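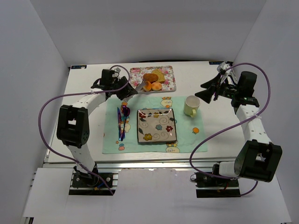 2 min read

Bench checklist: two-arm tabletop cells, household tasks
Kept by Vibeke Briem, Tindelwood workshop. Revised June.

Go through the list before the first run of a shift and again after any change of task. Write OK, FIX or STOP next to each item. A STOP means the arms stay unpowered until the item is cleared.

1. Base mounts
Both mounts tight on the rail. Push each one sideways by hand with power off.
OK. Check the fasteners on the left base too, they sit close to the blue wire.

2. Cables
Move each arm by hand through its full reach. The purple cable must not pull tight at the wrist or catch under the joint housing.
FIX. Both cables have a lot of slack and the right one crosses over the table. Clip it to the forearm. Leave enough loop for the wrist to turn - last month's clip was too tight.

3. Exposed wire
Short wires at the bases tucked in and out of reach of the joints.
FIX. The small loop at the left end of the right base sticks out. Tape is not a repair. Use a tie.

4. Pinch points
Hands stay away from the open centers of the joint housings whenever power is on. No exceptions for picking up a dropped fork.

5. Grippers
Fingers straight, nothing stuck between them. Test open and close with no load, then with the mug.
OK. Start position for the right gripper is open and near the mug, not touching it.

6. Held tools
Anything in a gripper gets a tug test before motion starts. Look at the edges of clear plastic pieces for cracks. They are hard to see against a pale table.

7. Table setting
Placemat flat, plate in the middle, cutlery on the left, mug at the upper right, tray at the back. Smooth out wrinkles near the plate.
OK. Small wrinkles, left as is.

8. Knife
Dull blades only. Keep the knife on the outside of the group.

9. Mug
Empty for every run in this cell. Liquids need the Bergmann form and a second person.

10. Food items
Nothing used on the bench gets eaten, whatever it is made of. Wipe the tray between tasks.

11. Stop button
Press it once with the arms moving slowly. Both must stop. Log the result under job 2572.

Items 2 and 3 go back to Vibeke once they are fixed.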